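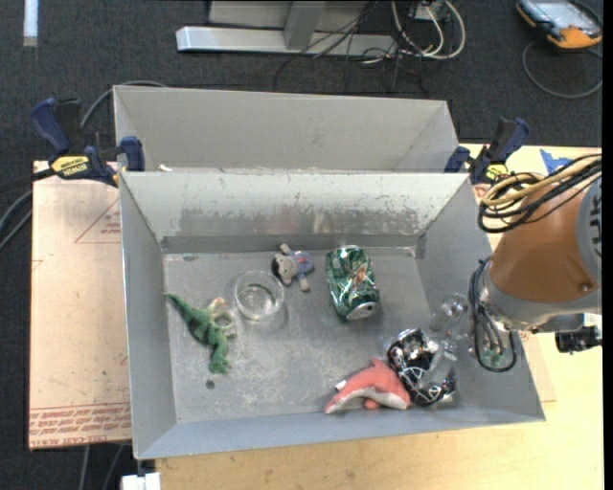
3.2 Sorting habits in shared households

Figure 4. Mixed contents of a gray metal bin, with toys, crushed cans and clear containers together.

We asked residents of the Janjua and Flovero blocks to keep a diary of what they threw out and where. In all, 163 households returned one that could be used. Each diary covered 8 weeks, ending in December.

Cans were sorted correctly more often than any other item. Toys gave the most trouble. Most are made of more than one material, and the local leaflet does not mention them. Residents put them in with cans and containers, or held on to them for months – one diary lists the same broken truck on five separate pages.

Households that shared a bin with neighbors sorted less carefully than those with their own. The gap was wider in Flovero, where the bins stand farther from the doors. Income made little difference once household size was taken into account (Hashmi, section 2).

Print this page | E-mail this article

Related items
Bin distance and can recovery in Grirkano
Wajid Hashmi: Notes on the Skitent leaflet trial
What 600 tenants keep under the sink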